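Home > Small Spaces > Storage and Organizing
Thread: Cables, spare parts and half-used packets in a one-room apartment

tessellate_b
Posted 11 March 2022

I live in one room. Bed in an alcove at one end, fridge and a tall cabinet in the middle, and one glass-topped table that gets used for everything. I have 220 square feet and no closet. The suitcases live against the wall and have shoe boxes on top of them.

I'm fine with the big stuff. What I can't get under control is the small stuff: charging cables, zip bags with one thing in them, packets, the bits that come in the box with something you bought. It all ends up on the table and I clear the table by moving it to the desk, and then I clear the desk by moving it back.

I started on it today with the cables. I'm coiling each one and putting it in a mesh basket with a handle.
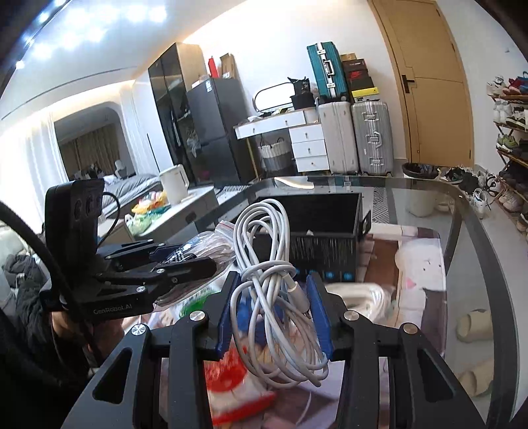
Hobnail: A basket is fine for five cables. Past that you have a basket of knots. I'd sort them by what plugs into what before you coil anything, and get rid of the ones you can't match to a device. I went through mine last May and threw out more than half.

tessellate_b wrote:
I can match most of them. There are two or three I'm not sure of and I'm scared to toss those.

Hobnail: Put the unsure ones in a bag with the month written on it. If you haven't opened it in a year, out it goes.

quillwork50
I don't agree with throwing cables out. They take up no space compared with a coat or a pan, and the one you toss is the one you need. I keep all of mine. What made the difference for me was a strip of hook and loop tape on every single one. I bought a roll of 50 ties (Leltent, the plain gray ones) and I still have some left. The coil stays a coil even if you dig around in the basket.

Hobnail
They take up no space until you have a drawer of them. My parents have a drawer of them.

quillwork50
A drawer is what a drawer is for.

marl_and_sand
Question for the OP, do you have any drawers at all? A basket on a table is still on the table. You said the table is the problem.

tessellate_b
Three, in the desk. One is makeup, one is paperwork, one is the drawer I don't open. There's also a woven basket under the desk but that's got other things in it.

marl_and_sand
Then the drawer you don't open is your cable drawer. Empty it first, before you do any more coiling. I'd put a divider in it. The Nisness ones slide to fit and they don't tip when you pull the drawer fast. Mesh baskets let the small connectors poke through the sides and catch, at least mine did.

tessellate_b
OK, I'll look in it tonight.

redpath
I went the other way and stopped buying organizers. I spent 103 dollars on bins one winter and all it did was give me bins to find a place for. Now I use the boxes things come in. Shoe boxes for shoes obviously, but a phone box is a very good size for earbuds and adapters, and the flat ones go under the bed.

Hobnail
Boxes are how people end up with a stack to the ceiling. You can't see what's in them.

redpath
So write on the end of it with a marker. I have eleven under the bed and I know what is in every one.

quillwork50
Agree with redpath on this. A stiff box holds its shape and a bag doesn't.

tessellate_b
Following up. The drawer had old manuals and a dead flashlight in it, so that's empty now. I didn't buy the divider yet. I want to try redpath's idea first, and I already had a black box the right shape for a drawer. The looped white cable takes up the right part of it, and a long thing still in its plastic wrapper went in next to that. My question is about the thick piece of white foam, which is lying over the left side at the moment. Do people keep the foam? I could cut it down and use it as a divider, or it could go in the trash.
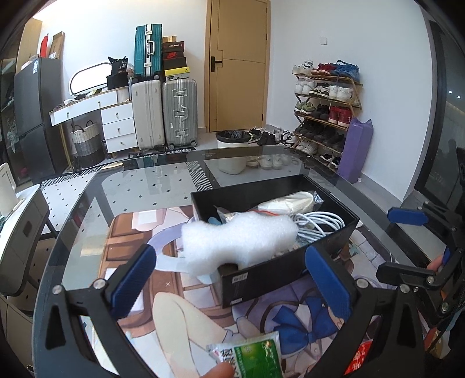 marl_and_sand
Foam sheds and gets into everything once you cut it, so I never keep it for sorting. If you do, wrap it in tape first. The other thing I'd do is decide now where packets go. You have a red one near that box and another one with a green panel in front of it, and packets are what fill up a cable box when you're tired and want the table clear. Give them their own jar by the kettle or wherever you'd open them.

redpath
I keep foam if it's a shape I can use. A flat piece under the adapters stops them rattling. Cut it outdoors.

Hobnail
Trash. If you have to ask the forum about a piece of foam you don't need it.

tessellate_b
Ha, ok. It goes. I'll cut a strip of cardboard for the divider.

The packets can have a jar, I have an empty Pellegrini coffee one.

quillwork50
Cardboard works. Fold it in thirds so it stands up. And put ties on the cables before they go in the box or you'll be coiling them again by next month.

Hobnail
On that we agree.

Moderator note: Replies about the Triminen under-bed drawers have been moved to the bed storage thread, which is at 1,391 posts and still open. Please keep this one to cables and small items.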